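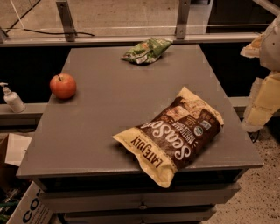 The 1951 cardigan is done!

I wove in the last end at eleven at night, put it on over my pajamas, and walked up and down the hallway like I was being paid to. It fits. It has sleeves that end where my arms end. I have been knitting for a good long while and I've never made anything I was this excited about, so this is going to be a long post and I'm not sorry.

For anyone who missed the earlier updates: the pattern is a leaflet from 1951, four pages, folded once, with a rust mark where somebody's staple used to be. It came to me in a bag of stuff from Frauke Albers, who was clearing out her aunt's sewing cabinet and knows I can't say no to paper. Most of the bag was zippers. The leaflet was at the bottom, and I had yarn picked out for it before I'd even read past the cover.

It's a plain stockinette cardigan with a round neck, set-in sleeves, and a band of tiny leaf lace running down each side of the front. Ribbing at the waist, deep, the way they did it then. It's written in exactly one size, 38 inch bust, and if you were not a 38 inch bust in 1951 then I guess you did the math yourself or you married into a family that could.

I had to do the math. Let's talk about the math!

Old patterns are short because they assume you already know how to knit a sweater. Mine says "shape armhole as usual." The first time I read that I laughed out loud. As usual for who? There are no diagrams, no finished measurements apart from the bust and the sleeve seam, and the neckline instructions fit on two lines. Everything is knitted flat in pieces and sewn up, and the back is given one paragraph, after which the fronts are described mostly by how they're different from the back.

Once I got over the shock I loved it. A modern pattern holds your hand through every row, and I'm grateful for those (I would never have finished my first pair of socks without one) but there's something really fun about being trusted like that. You have to picture the garment. You have to know that a set-in sleeve cap has to go into the armhole, and that the two curves need to be related to each other, and then you get out a pencil.

The gauge is 8 stitches to the inch. Please take a second with that. Most of the sweaters I've made were at 5, and I thought of those as normal speed. At 8 stitches to the inch you can knit through an entire movie, hold the thing up, and see no change whatsoever. My swatch took an evening. My second swatch took another evening, and so did the third, which was the one that finally matched after I went down to needles that look like something you'd use to test a cake.

The yarn is Senus, the fingering weight, in a color called Moss Gray that's greener in daylight than it is under a lamp. I got it at Pritumell, the little shop in Imhof with the stairs you have to duck under. I'd gone in for something smooth and cheap because I was nervous about committing, and Moushumi Jayawardena, who was at the counter, asked to see the leaflet. She read the whole thing standing up. Then she put the smooth cheap yarn back on the shelf and handed me the Senus, and told me that lace at that size wants some grip to it or the yarnovers slide around and go lopsided. She was so right. It's a little bit sticky on the needles, and it splits if you're careless, but when it's been washed the stitches settle into each other and the fabric gets this soft, even look that I keep petting.

Now, the things I changed.

I made it bigger through the body, obviously. I'm not going to walk through all my numbers, but the short version is that I added all the extra stitches to the plain part and none to the lace. The leaf panel is pretty narrow, and I was tempted to add a repeat on each side to balance it out. I swatched that and it looked like curtains.

I also made the body longer. Old cardigans sit very high because skirts and pants sat very high, and if I'd followed the pattern there would have been a gap of T-shirt between the ribbing and my jeans. I added the length above the ribbing and below the armhole, in the boring part, over about a million rows of nothing happening.

The shoulders I narrowed, even though everything else got larger. This was the best decision I made on the whole project. My shoulders are not any wider than they were when I was twenty, and when you scale a pattern up evenly you get a sweater that slides off both sides. If you've ever knit a larger size and wondered why the sleeve seams were halfway down your arm, go look at your cross-back measurement. Have a friend measure you from bone to bone and use that number!

And I picked up the stitches for the neckband with a smaller needle than called for, then ripped it out, then did it again with the needle they asked for. The leaflet won that one.

The sleeves were where I got stuck. I had one cap that was too tall and one armhole that was too deep, and I kept changing whichever one I'd looked at most recently. I put the whole thing in a pillowcase and didn't touch it through August. It was too hot for wool on your lap anyway. What got me moving again was an afternoon with Anneliese Wendt, who is 68 and has been making her own clothes since she was in grade school. She doesn't knit from patterns at all anymore. She took my tape measure, stood it on its edge so it could bend, and ran it along the armhole curve, and then did the same thing along the cap. One was longer than the other by less than the width of my thumb. All that sulking, for that! She told me to leave a little extra in the cap and ease it in at the top when I sewed, and to take out the last few rows and bind off over more stitches. I did it at her kitchen table while she made soup.

Measure curves with the tape on its edge. I've written it inside the cover of my notebook and I'm telling everybody.

Sewing up took me three evenings. I know a lot of people hate seaming, and I used to be one of them, but I've come around completely. Mattress stitch is magic. You pick up a bar on one side and a bar on the other, over and over, and it looks like a ladder with loose rungs, and then you pull the thread and the gap zips shut and there's no seam to be seen from the front. I did the side seams first to get my hand in, then the sleeve seams, and set in the sleeves last, in the morning, with good light and a pot of coffee. I pinned from the shoulder down. I'd recommend pinning much more than you think you need to, and then standing up and walking around the room before you start the second one.

Buttons! The leaflet wants eight and doesn't say what size, so I went by the buttonholes. I tried glass ones first and they were beautiful and so heavy that the whole front drooped. What I ended up with is a card of flat gray-green Jemico buttons that Jozefína Vlček had left over from a child's coat and mailed to me in an envelope. They weigh nothing. There's a faint swirl in them that you only notice up close, and they go with the Moss Gray as if somebody had dyed them for it.

I backed the button band with grosgrain ribbon, which was new to me. You wash and iron the ribbon before you cut it so that it's done all its shrinking, then sew it on by hand along both edges with the band lying flat. I was scared of the buttonhole side, but small scissors and a slow buttonhole stitch got me through. The front doesn't gape at all now, even when I sit down. I may go back and do it to two older cardigans.

A few mistakes are still in there. One leaf on the left front leans the wrong way, low down near the ribbing. I saw it after I'd knit a hand's length past it and decided we could live together. The underarm on the right has a small pucker. The bottom ribbing is a bit tighter than I'd do it again, though it does keep its shape nicely.

I've worn it five days out of the last seven. It's warm without being bulky, it goes under a coat, and the cuffs are long enough to fold back when I do dishes. I get why people had one good cardigan and wore it for years.

There's enough Senus left for a pair of fingerless mitts and I already charted the leaf panel so it'll go around a wrist. If you want the chart, leave a comment and I'll type it up properly. I can share what I drew, though you'll have to find your own copy of the leaflet for the rest. Elfriede Diekmann has asked me twice already about the armhole numbers, so Elfriede, I promise, those are coming next, as soon as I can read my own sevens.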